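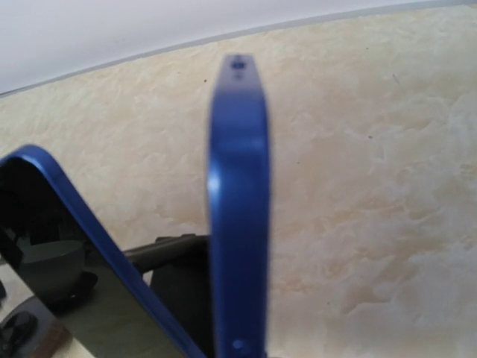 What the gripper money went on (and what's left for next year)

I promised a few of you a proper write-up of the budget, and it's October already, so I'd better get on with it before I forget what half the receipts were for.

Quick recap if you're new. There are three of us sharing one small arm: me, Leandro Sotomayor, who does most of the wiring, and Parvathi Thevar, who writes nearly all the code and is very patient about it. We each put into a shared pot and anything over 100 pounds has to be agreed by all three. That rule has saved us from me more than once.

The big one this year was the gripper. We'd been getting by on the old printed fingers and I was fed up with reprinting them. I had two quotes on the kitchen table for weeks. The Vidolari one came to 659 pounds with metal fingers, and the Pramen one was 252 pounds for what looked like the same sort of thing, if you didn't read the small print. Guess which one I wanted to buy straight away!

Parvathi did read the small print. The Pramen kit was the body and nothing else. You had to find your own fingers, your own mounting plate and your own cable, and the cable had a plug that only seemed to be sold by one shop, in packs. We sat down one evening and added it all up properly, and by the time we'd included a plate cut to fit our wrist the gap was much smaller than I'd been telling everybody. Still a gap, mind you. I don't want to pretend the dear one was secretly the cheap one.

What swung it for me was spares. Vidolari will sell you a single finger. The fingers are a flat blue metal bar with screw holes in, so if we wreck one (we will wreck one, I know us) it's a few minutes with a screwdriver and a bit of swearing. Leandro liked that too, as he's the one who ends up holding the screwdriver. I also just like the blue. Not a reason to spend 659 pounds, I know, I know.

So that's the money, and now the bits I hadn't budgeted for, which is really why I wanted to write this.

Delivery. I'd put down nothing at all for delivery! No idea what I was thinking. It's on next year's sheet with its own line.

Mounting the wrist camera. We already had the camera, so in my head that was free. It wasn't free. It needed a bracket, then a different bracket, then a longer lead so it didn't tug every time the wrist turned round. The view with the finger right up the middle takes a bit of getting used to as well. I'd thought about moving the camera out to one side, but Parvathi wants to see the finger at all times, and she's the one who has to work with the pictures, so there it stays.

Fixings. I ordered 9 of the little screws and should have ordered a whole bag. They roll. They get into the carpet. Buy the bag.

Time, too, if you count that as a cost, and my other half certainly does. I'd pencilled in one weekend for fitting and setting up, and it ate most of the following month's evenings as well, mainly with me reading the manual out loud while Leandro did the fiddly part.

Next year, then. Patricio Requena has offered us his old Baptiste bench supply at a mates' rate and I'd like to say yes, but Leandro wants to have it on his own desk for a week first and I think that's fair enough. After that I'd like one spare finger in the drawer, and some soft pads to go on the tips. Milagros Apaza left a comment on my last post saying she cuts hers out of old swimming caps, and I'm going to try that before I pay for anything.

The other thing on the list is a second camera to look at the table from above. I've been putting money aside for it, slowly. We looked at a Camine one and it's lovely, but it would take the whole pot and leave us nothing for when something breaks. So my vote is to wait until spring. Parvathi's vote is to buy it now, and Leandro is keeping very quiet.

If you're at the start of all this and trying to work out what to put by, my only real tip is to write down the boring stuff first. Leads, brackets, postage, screws. Then look at what's left and go shopping for the exciting part with that. I did it the other way round and had to go back to the pot twice, which made for a slightly frosty cup of tea.

Benito Iglesias asked whether I'd share the spreadsheet. Yes, once I've tidied it up a bit, as there's a whole tab in there that's just me arguing with myself about cable ties.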